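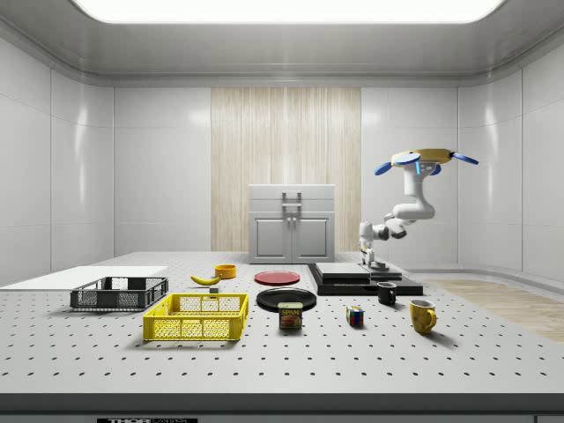

Arm over the bench in the simulator, crates at left, plates and mugs in the middle and right.

19th March

To the Clumbridge returns list

> We've been told the Halletti arm is going in on bench 4. Does that mean
> fewer hours for the sorting crew, and who fixes it when it jams?

I'll answer what I can. I do the shift planning at Clumbridge and I've read the Dusbridge handover notes from January.

Hours first. The roster stays at 26 people until the end of the trial. After that I don't have an answer and neither does my manager. Dusbridge kept its headcount but dropped the late shift, and a few people there lost their penalty rates over it. Worth raising now.

We put about 3000 returned items a day across the benches. The arm's target is 700, mostly mugs, bowls, tins and small boxed goods. Clothing and anything broken stays with us. At Dusbridge that left people with the awkward stuff all day, and they found it more tiring. I've asked for rotation between benches.

Jams: you stop it and call Barasa. You don't reach in. Clearing it isn't in anyone's job description and it shouldn't be added without a pay review.

The layouts are being tried in simulation before anything is bolted down. If a crate is in a stupid spot for whoever has to empty it, reply to the list and I'll pass it on.

Returns planning, Clumbridge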